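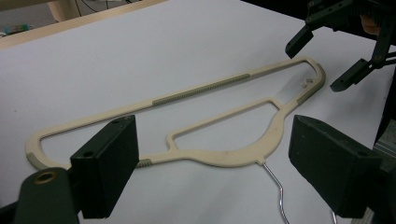 WARDROBE & LAUNDRY – GALLERY

Hangers that promise to hold on

I have been sold a better coat hanger more times than I care to admit. There was the velvet kind that shed on my black trousers, then the padded kind my aunt swore by, then a set of chunky cedar ones from Wastau that smelled lovely until December and took up half the rail. So when Zeren started pushing a slim plastic hanger with grippy bits on it, I bought a pack of eight and got ready to be annoyed.

The one at the top of the page is beige, with ribbed strips in a sort of grey-green and a thin silver wire hook. It's mostly gap. The body is an open outline with a smaller rounded loop inside it, so there's very little plastic for your money. I will give them the colour, which is quieter than the mint green I had before.

Click through for the notes.

The long strip
The biggest patch of ribbing runs along the middle stretch of the upper bar, with plain plastic to either side. I'd have liked it to carry on to the ends. A wide-necked top doesn't sit in the middle of a bar – it sits out where the shoulders are, and that's where mine have always gone over the side.

The tips
To be fair to Zeren, they have thought about the ends. One has a shorter ribbed pad wrapped around it, in the same grey-green, and at the other there's a slightly darker ribbed section along the outer curve. Whether a few small ridges can stop a silk blouse is another matter. Mine stayed up for four nights and was on the wardrobe floor on the fifth morning. A cotton shirt has not budged, but a cotton shirt will stay on a nail.

The little notch
Near one of the ends, close to the bend, there's a small notch or hole in the plastic. I assumed it was for straps. Griet Jacobs, who has the flat below mine and owns far more dresses than I do, tried a thin strap in it and said it was more bother than it was worth at seven in the morning. She's gone back to safety pins.

The loop inside
The inner opening looks like a squashed trapezoid with its corners rubbed soft. I can see a scarf going through it, or a belt. The packet says "multi-use", two words that have never once helped me. I put a tie through mine and it looked perfectly all right.

The hook
It's thin wire, coming out of a small tab on the edge of the plastic. My worry with this sort is always the tab. I hung a wet winter coat on one overnight, against the advice on the packet, and nothing snapped, though I wouldn't make a habit of it. If you have a fat wooden rail, try one before you buy a boxful.

Against the others
For comparison I had two rivals on the same rail. The Guron is a plain moulded thing with no grip at all and costs a good deal less. The Jugah has rubber shoulders that left a faint line on a pale jumper, and I haven't forgiven it. The Zeren left no marks on anything so far. It's also the slimmest of the three, and I got 18 of them into the space where the cedar ones used to be (yes, I bought more, and I'm still not sure why).

Would I buy them again?
For shirts and light jackets, probably. For anything slippery I'd still fold it and put it in a drawer, as my mother did, at no cost whatsoever. "Non-slip" is a big claim for a few strips of ridges, and I'd be happier if the packet said "less slip" and left it there.

Next in the gallery: shoe racks, and why mine leans.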